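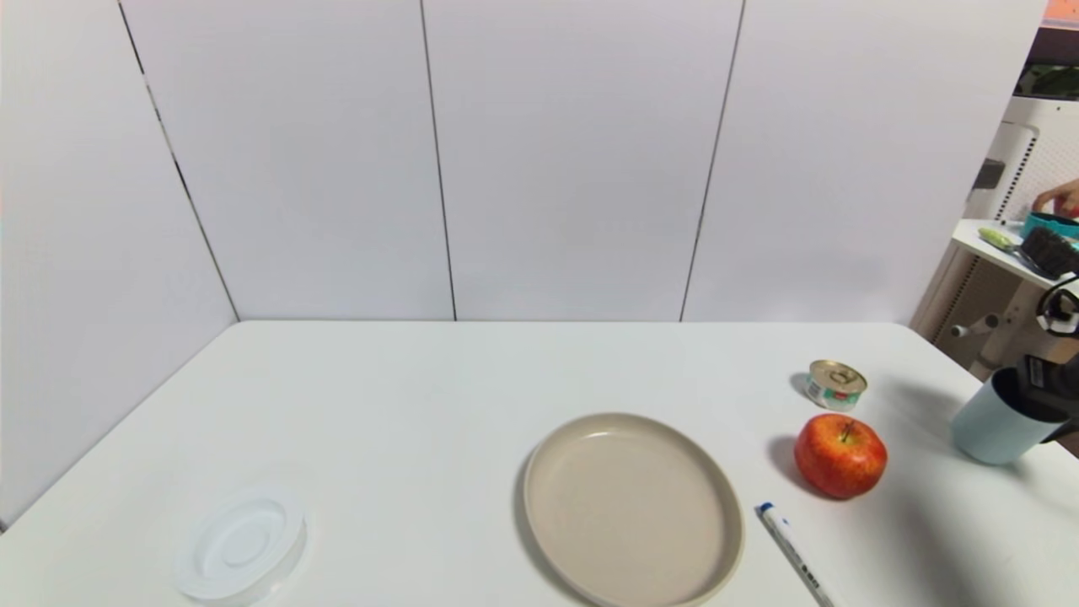

Our question was which everyday things get lost on a white table, and what a shared kitchen can do about it cheaply. We picked stuff anyone has at home. Fruit, a can, cups, plates, lids. Worst by far is the clear plastic lid lying flat, white on white, you mostly find it by the light on its edges. The beige plate is better but still pale. The red apple needs no help. Pens are a mixed case, white barrel bad, blue cap good.

Background. The Birodero house kitchen got white tables in July. Complaints came fast: things knocked over, lids left behind, somebody always looking for something. We put out a short survey and got 89 replies. Most named lids and bowls first. Cups hardly came up, which suprised us.

Color and height. Strong color wins even when the thing is small. A dark cup reads as a cup from straight above, you can see where the rim is. A can is harder, the pale gold top is close to the table and the colorful label only helps from the side. 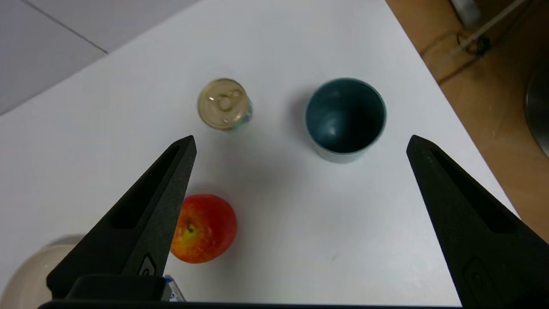 A comment on our first draft said we should have asked about evenings too, because the Birodero kitchen is much dimmer after dinner and even the dark cups get missed then. Fair point. No time to redo the survey, so it goes under limits.

Shadows. Did not plan this section but it kept coming up in our notes. Pale things are often found by their shadow first. The round white container has frosted walls that let light through, and its shadow is soft and gray. The beige bowl throws a dark one and is easier to place because of it. So thick walls help, thin see-through ones dont.

Suggestions
- colored tape on lid rims
- one dark tray for all pale items
- budget limit from the house is 200, tape and tray fit in that

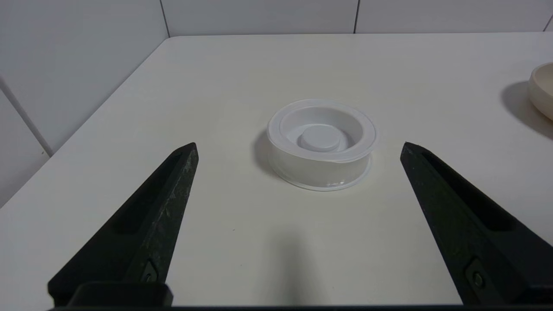 Storage containers deserve their own test next term. People open them, put them down, walk off. Ours has a wide flat rim, so there is plenty of room for a band of tape, and the raised disk in the middle could take a colored dot. Check if tape survives washing. Still open.

Limits: daytime only, one kitchen, no one with low vision asked.

Handed in 26 Aug 2020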